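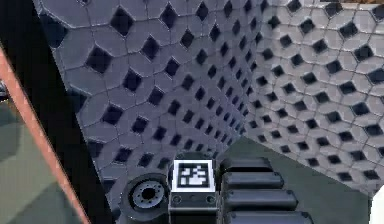 Fig. 1. Simulated room, arm and marker in view.

Unit 6: House rules for simulated rooms

These rules came to us from the Grolness lab, which learned them the slow way. A sim forgives everything, and that is the trouble with it.

1. Check the marker before each run. If its pose drifts from the Nodelville config file, stop. Do not "fix it later" – we have met later.

2. Repeating wall tile is hard on feature matching, as one diamond looks much like the next. 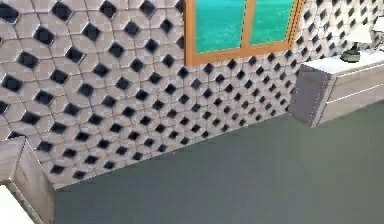
Anchor on furniture and window frames, then, and log which ones you used. Last term's run 316 anchored on wallpaper, with great confidence, 15 times in a row.

3. Treat the sim like the real cell. Speed limits stay on, and so does the stop button, even if the only thing you can hurt is a dresser.

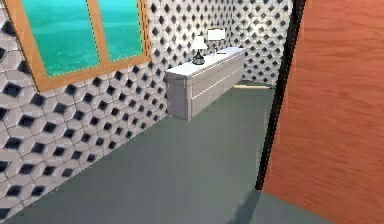

4. Doors count as obstacles at any angle. Put the swing in the collision map, including the part you're sure the arm will never reach.

5. Save the seed. Write it in your Ocampo log sheet, legibly this time.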